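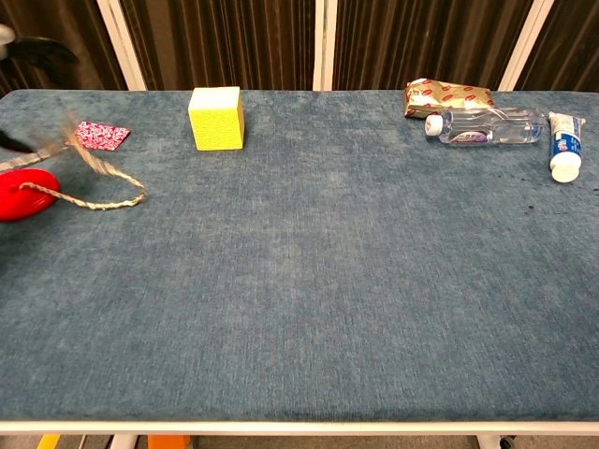 Why do gutters need cleaning?

I live in Pencombe, in a house with a big sycamore next door, so I know a lot about gutters! A gutter is the long channel that runs along the bottom edge of a roof. Rain slides down the tiles, drops into the gutter and then whooshes down a pipe to the drain.

But leaves fall in too - and moss, and once a tennis ball (mine, sorry). They turn into a soggy plug, and then the rain spills over the side and soaks the wall. Soggy walls can make a bedroom smell like old socks.

I clear mine in November and again in spring. It takes me 30 minutes and fills 4 buckets. Ladders are a grown-up job, but you can help from the ground - next time it pours, look out for drips!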